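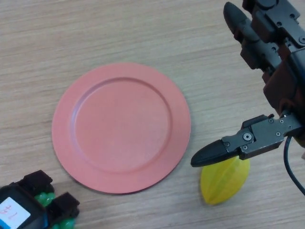 손가락이 여러 개인 로봇 손과 집게형 그리퍼 중에 뭘 먼저 사야 하나요?
집을 물건이 정해져 있으면 집게형부터, 물건이 자꾸 바뀌고 손가락을 따로따로 움직일 일이 있으면 로봇 손부터 보는 게 좋습니다. 다만 로봇 손은 제어기 맞추는 시간과 손끝 커버 값까지 예산에 넣으세요.

위의 문답은 인터뷰 끝나고 제가 제일 마지막에 물어본 걸 앞으로 끌어온 거예요. 메일로 똑같은 질문이 계속 오거든요. 바쁘신 분은 저것만 읽고 가셔도 됩니다. 시간 있으신 분은 좀 길지만 같이 가시죠. 두 시간 넘게 떠든 걸 줄인다고 줄였는데도 이만큼 남았네요.

지난 11월에 Deák 작업실에 다녀왔습니다. 작은 자동화 업체들에 그리퍼랑 팔, 카메라를 골라 주는 곳인데요, 저는 예전에 컨베이어용 카메라 비교 글을 쓸 때 한 번 신세를 진 적이 있습니다. 그때는 제가 카메라 얘기만 하고 돌아오는 바람에 그 옆에서 돌아가던 손 시험을 제대로 못 봤어요. 그게 계속 마음에 걸려서 이번에는 아예 손 얘기만 하자고 약속을 잡았습니다. 답해 준 분은 여기서 비교 시험을 맡고 있는 엔지니어인데, 이름은 빼 달라고 하셔서 그냥 '그'라고 쓰겠습니다.

오후 3시에 도착했더니 그는 인사를 하는 둥 마는 둥 하고 바로 로그 화면부터 보여 줬습니다. 이런 분들 너무 좋아요! 커피는 한 시간쯤 뒤에야 나왔고요.

비교 대상은 두 가지입니다. 하나는 Surnix의 다지 로봇 손, 또 하나는 Cletance의 평행 집게. 제어기는 둘 다 Nemis로 통일했다고 합니다. "제어기가 다르면 손을 비교하는 건지 제어기를 비교하는 건지 저도 모르게 돼요. 처음에 그걸로 한 번 날렸거든요." 얼마나 날렸냐고 물었더니 2주 치라고 하면서 웃는데, 눈은 안 웃고 있었습니다.

시험 기간은 6주, 기록된 시도는 전부 합쳐 1,368번. 그중 763번이 로봇 손이고 나머지가 집게입니다. 왜 반반이 아닌지부터 물었어요.

"원래는 반반으로 하려고 했죠. 그런데 집게는 중간부터 결과가 너무 뻔해졌어요. 되는 물건은 계속 되고 안 되는 물건은 계속 안 돼요. 손은 같은 물건인데도 잡는 방법이 여러 가지라서, 볼 게 계속 나오더라고요. 그래서 뒤쪽은 손에 시간을 더 줬습니다. 통계 하시는 분들이 보면 혼낼 거예요."

저는 통계 하는 사람이 아니라서 안 혼냈습니다. 그래도 이 글에 성공률 비교표가 없는 건 그 이유예요. 그가 숫자를 주긴 했는데, 조건이 중간에 바뀐 값을 나란히 놓으면 오해가 생길 것 같다고 해서 저도 빼기로 했습니다. 표를 기대하신 분들께는 죄송해요.

과제는 단순합니다. 탁자에 접시를 하나 두고, 모형 과일을 집어서 접시로 옮기고, 다시 내려놓습니다. 두 손을 같이 쓰는 조건이 있고 한 손만 쓰는 조건이 있어요. 저는 왜 하필 과일인지가 궁금했습니다. 요즘 어디를 가도 다들 과일을 집고 있잖아요.

"모양이 제각각이니까요. 블록은 어디를 잡아도 비슷한데, 포도 모형은 알 사이에 손가락이 들어가 버려요. 스타프루트는 골이 있어서 손끝이 골에 걸리느냐 등성이에 걸리느냐로 결과가 달라지고요. 그런데 사는 건 쉽고, 떨어뜨려도 안 깨지고, 손님한테 보여 줄 때 설명을 길게 안 해도 돼요. 그 마지막 게 은근히 큽니다."

포도 모형이 제일 얄밉다고 했습니다. 집게로 물면 한쪽 알만 눌리면서 송이가 돌아간대요. 힘을 더 주면 이번에는 미끄러지고요. Surnix 손은 손가락 두 개로 위를 감싸고 엄지를 아래로 돌려서 받치는 식으로 잡을 수 있는데, 대신 손가락이 접시 테두리에 먼저 닿는 일이 생깁니다. 그는 이걸 '테두리 사고'라고 부르더군요. 로그에도 진짜로 그렇게 적혀 있어요. 저는 이런 현장 용어를 들으면 기분이 좋아집니다.

"테두리 사고는 집게에서는 거의 안 나요. 끝이 좁고, 어디까지가 내 몸인지 분명하잖아요. 손은 손등이 두껍고 손가락 관절이 옆으로 나와서, 손끝만 보고 경로를 짜면 관절이 먼저 가서 부딪쳐요. 시뮬레이션에서는 멀쩡했는데 실물에서 부딪치면, 그날은 모델 치수부터 다시 재는 날이 됩니다."

치수를 다시 재면 뭐가 나오냐고 했더니, 커버랍니다. 손끝에 커버를 씌우면 그만큼 두꺼워지는데 모델에는 맨손가락 치수가 들어가 있었던 거죠. 듣고 보면 당연한 얘긴데 저라도 사흘은 헤맸을 것 같아요. 그는 나흘 헤맸다고 합니다.
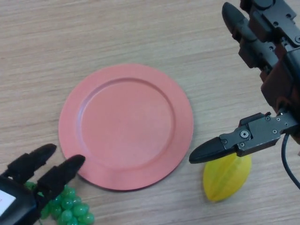
손끝과 커버

말이 나온 김에 커버 얘기를 길게 했습니다. 저는 인터뷰 전까지 커버를 소모품 정도로만 생각했는데, 그는 "손을 사는 게 절반이고 손끝을 고르는 게 절반"이라고 하더라고요. (그리고 잠깐 생각하더니 케이블 정리까지 치면 3분의 1씩이라고 고쳤습니다.)

맨손끝의 장점은 정확하다는 겁니다. 좁은 데를 찌르듯이 들어갈 수 있고, 접촉하는 순간도 읽기가 쉽대요. 단점은 매끈한 물건 앞에서 바로 드러나고요. 커버를 씌우면 마찰은 좋아지는데 접촉 신호가 뭉개집니다. 모터 전류를 보면서 '닿았다'를 판단하는 방식이면 이 차이가 꽤 아프다고 했어요.

"커버가 푹신하면 닿기 시작한 때랑 힘이 실리는 때가 벌어져요. 그 사이에 손가락은 계속 들어가고 있고요. 물체가 가벼우면 그동안 밀려납니다. 그래서 커버를 바꾸면 문턱값도 새로 잡아야 하는데, 다들 커버만 갈고 돌려요. 저도 그랬고요."

문턱값은 어떻게 잡느냐고 물었습니다. 아무것도 없는 데서 손가락을 천천히 오므렸다 펴면서 기본 전류를 먼저 기록하고, 그다음에 시험 물체 중에 제일 가벼운 걸로 밀리기 직전 값을 찾는답니다. 손가락마다 따로요. 엄지는 구조가 달라서 다른 손가락 값을 그대로 쓰면 안 된다고 두 번이나 강조했어요. 저는 받아 적으면서 '엄지 따로!!'라고 느낌표를 두 개 찍어 놨습니다.

"커버 수명은요?" 하고 물으니 서랍을 열어서 버리려고 모아 둔 걸 한 움큼 꺼내 줍니다. 만져 보니까 안쪽이 먼저 닳아 있더라고요. 바깥이 멀쩡해 보여도 안에서 헛돌기 시작하면 손끝이 비틀린 채로 물체에 닿게 되고, 그러면 로그에는 이유 없는 실패가 쌓인다고 합니다. 그는 아침마다 커버를 손으로 돌려 봅니다. 돌아가면 버리고요. 측정 장비 같은 건 안 쓴대요.

집게 쪽은 이 점에서 편합니다. Cletance 집게는 패드가 나사로 고정되어 있어서 헛돌 일이 없어요. 대신 패드를 바꾸려면 공구가 있어야 하고, 작은 나사를 바닥에 떨어뜨리면 그날 기분이 안 좋아진다고. 저도 압니다, 그 기분.

제어기 이야기

Nemis 제어기를 고른 건 손과 집게를 같은 명령 체계로 묶을 수 있어서였다고 합니다. 마음에 드느냐고 대놓고 물었더니 한참 말을 고르네요.

"익숙해지면 괜찮아요. 익숙해지기까지가 문제죠. 집게는 열고 닫고 힘, 이렇게만 있으니까 오전에 배선하면 오후에 돌아갑니다. 손은 관절마다 한계값을 넣어야 하고, 순서도 있어요. 엄지가 먼저 돌아야 하는데 검지가 먼저 접히면 서로 걸려요. 그걸 막아 주는 설정이 있는데 기본값이 꺼져 있습니다."

기본값이 꺼져 있다니요. 제가 좀 크게 되물었나 봐요. 그는 설명서에는 나와 있다고, 업체 편을 살짝 들어 줬습니다. 부록에 있대요.

연결이 끊긴 적도 있습니다. 전체 시도 중 13번이 물체랑 상관없이 통신 문제로 중단됐고, 전부 손 쪽이었습니다. 처음에는 제어기 펌웨어를 의심해서 판올림도 하고 내려 보기도 했는데 소용이 없었고, 결국 케이블이었답니다. 손목이 많이 돌아가는 자세에서 케이블이 당겨지면서 커넥터가 살짝 들렸던 거죠.

"케이블을 너무 예쁘게 묶으면 안 됩니다. 처음에 제가 팔에 딱 붙여서 정리를 했어요, 사진 잘 나오라고. 그랬더니 손목이 돌 때 여유가 없는 거예요. 지금은 밑으로 좀 늘어지게 둡니다. 보기에는 별로인데 끊기질 않아요."

늘어진 케이블이 물건에 걸리지는 않느냐고 물었더니, 걸린 적도 있다고 합니다. 길이를 조금씩 줄여 가면서 찾았대요. 그래서 작업 자세를 먼저 다 정하고 케이블은 맨 나중에 묶으라는 게 그의 조언이었습니다. 자세가 하나 추가되면요? 다시 푸는 거죠, 뭐.

카메라는 위에서 내려다보는 걸 주로 씁니다. 손목에도 달아 봤는데, 손이 물체에 가까이 가면 손가락이 화면을 다 가려 버려서 정작 필요한 순간에 아무것도 안 보였다고요. 집게는 손목 카메라가 잘 맞는 편이랍니다. 두 턱 사이가 비어 있으니까요. 이건 제가 예전 글에서 손목 카메라를 덮어놓고 추천했던 게 있어서 좀 뜨끔했습니다. 그 글은 조만간 고쳐 놓을게요.

위에서 보는 것도 약점은 있습니다. 손이 물체 위를 덮으면 손끝이 얼마나 내려갔는지 알 수가 없어요. 그래서 마지막 구간은 영상을 안 믿고 전류와 관절 각도로만 간다고 합니다. "눈 감고 더듬는 거랑 비슷해요. 사람도 주머니에서 열쇠 꺼낼 때 안 보잖아요." 이 비유는 제가 앞으로 훔쳐 쓸 생각입니다.

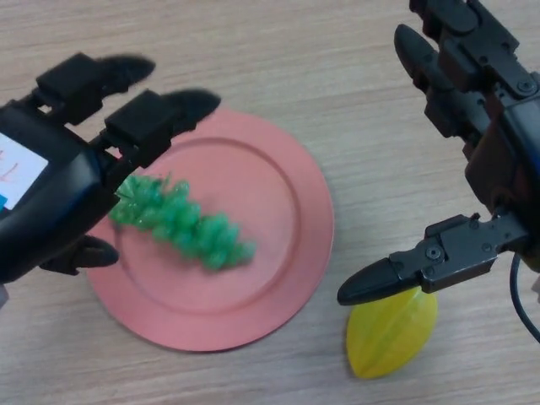 접시에 놓인 포도 모형과 그 위로 온 왼손. 오른손 엄지 아래는 스타프루트 모형.

두 손을 같이 쓰는 조건으로 넘어가면서 그의 목소리가 좀 커졌습니다. 이쪽이 본인이 제일 재미있어하는 부분인 것 같았어요.

한 손씩 따로 시험할 때는 괜찮던 값이 양손으로 가면 흔들린다고 합니다. 같은 모델을 좌우로 달아도 완전히 같지가 않거든요. 관절 유격이 조금씩 다르고, 커버 닳은 정도도 다르고요. 그래서 왼손에서 잡은 값을 좌우만 뒤집어서 오른손에 넣으면, 되기는 되는데 어딘가 어설프다고.

"처음에는 뒤집어서 썼죠. 편하니까요. 그런데 오른손만 자꾸 물체를 미는 거예요. 프로그램을 한참 뒤졌는데 거기엔 문제가 없고, 손을 떼어서 좌우를 바꿔 가며 재 보니까 엄지 영점이 다르더라고요. 그 뒤로는 귀찮아도 양쪽 다 따로 잡습니다. 표도 두 장이에요."

그 표를 구경했는데, 프린트한 종이에 볼펜으로 고친 자국이 가득합니다. 왜 파일로 안 두냐고 했더니 파일에도 있는데 종이가 더 최신이라고 하네요. (이 부분은 꼭 써 달라고 하셨습니다. 동료들이 보고 반성하라고요. 정작 종이에 고쳐 쓰는 사람이 본인 같던데…)

양손 과제에서는 순서도 문제가 됩니다. 두 손이 한꺼번에 접시로 들어오면 접시 위가 꽉 차요. 집게 두 대면 그나마 자리가 남는데 손 두 개는 폭이 있어서 서로 비켜 줘야 한답니다. 그래서 한 손이 접시 구역에 있을 때 다른 손은 자기 물체 근처에서 기다리도록 해 뒀대요. 기다리는 손의 손가락을 펴 두느냐 접어 두느냐도 한참 고민했고요.

"펴 두면 다음 동작이 빨라요. 그런데 옆으로 튀어나온 손가락이 많아지니까 경로 짜는 쪽에서 싫어합니다. 접어 두면 공간은 남는데 펴는 동안 또 기다려야 하고요. 지금은 엄지만 내놓고 나머지는 접는 걸 자주 써요. 정답인지는 모르겠어요. 다음 달에 또 바꿀지도 몰라요."

저는 여기서 사는 사람 입장의 질문을 몇 개 몰아서 했습니다. 작은 공장에서 부품 세 종류를 상자에 담는 일이라면? "집게요. 고민하지 마세요." 연구실에서 이것저것 다 해 보고 싶다면? "손이요. 대신 첫 달에 결과 낼 생각을 하면 안 됩니다." 둘 다 사는 건? 이 질문에는 크게 웃더니, 돈이 되면 집게를 먼저 사서 팔이랑 카메라랑 제어기를 다 맞춰 놓고, 그다음에 손을 달라고 했습니다. 팔이 문제인지 손이 문제인지 헷갈릴 때 집게로 바꿔 달아 보면 금방 안다고요. 그러니까 집게가 일종의 점검 도구가 되는 셈인데, 저는 이 얘기 하나 들은 걸로도 왕복 차비가 아깝지 않았어요.

중고는 어떠냐는 질문도 했습니다. 메일로 물어보신 분이 계셔서요. 집게 중고는 괜찮은 편이고, 손은 직접 가서 손가락 하나하나 움직여 보고 소리를 들어 볼 수 있을 때만 사라고 합니다. 그는 관절을 손으로 살살 흔들어서 유격부터 본대요. 사진만 보고 사는 건 말리고 싶다고 했고요. 손끝 커버를 아직 구할 수 있는 모델인지도 꼭 확인하세요. 본체보다 커버가 먼저 단종되는 경우가 있다고 합니다.

아쉬웠던 점을 물었을 때 나온 대답도 옮겨 둡니다. 저는 성능 얘기가 나올 줄 알았거든요.

"실패한 걸 더 자세히 적을걸 그랬어요. 초반 로그에 '실패'라고만 적힌 게 많습니다. 미끄러진 건지, 테두리에 닿은 건지, 아예 엉뚱한 데로 간 건지 지금 와서 알 수가 없어요. 영상이 있는 건 돌려 보면 되는데 저장을 안 한 날도 있고. 중간부터는 실패 종류를 골라서 넣게 했더니 훨씬 나아졌는데, 앞쪽은 이미 늦었죠."

테두리 사고라는 말도 그때 생겼대요. 목록에 넣을 이름이 필요해서 급하게 지은 건데 그대로 굳어 버렸다고.

나오기 전에 저도 한번 조작해 봤습니다. 집게로는 두 번 만에 스타프루트 모형을 접시에 올렸어요. 로봇 손으로는, 음, 포도에 도전했다가 송이를 접시 반대편까지 밀어 버렸습니다. 그가 로그에 뭐라고 적는지 훔쳐봤는데 '기타'더군요.

다음에 갈 때는 Cletance 쪽에 긴 손가락 부품을 달아서 포도를 다시 해 볼 거라고 합니다. 부품은 주문해 놨고 아직 안 왔대요. 오면 연락을 주기로 했으니 그때 후속 글을 쓰겠습니다. 커버 재질이나 문턱값 잡는 순서에 대해 더 궁금한 게 있으시면 댓글로 남겨 주세요. 모아서 한꺼번에 물어볼게요. Surnix 손을 쓰고 계신 분은 엄지 영점이 좌우로 얼마나 다른지도 알려 주시면 좋겠습니다. 그가 정말로 궁금해했어요.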